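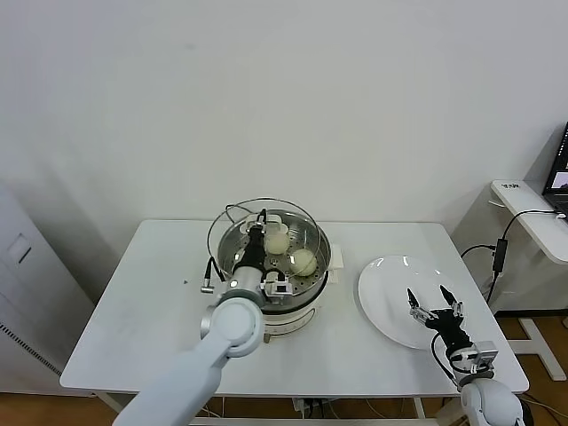
Figure 3. Countertop steamer with two buns in the basket; serving plate at right.

4.2 Serving delay

Recipes are eloquent on dough and nearly silent on what follows it. Of the 75 households in the Overgaard diaries, 29 gave no serving time at all, and one wrote "when they look ready to me." We therefore set our own delay: lid off, 10 minutes in the basket, then the plate. Arriaga's earlier protocol plated at once, and his tasters complained of soggy bottoms — a term we have kept for want of a better one. Buns left in the basket scored higher on texture and lower on patience.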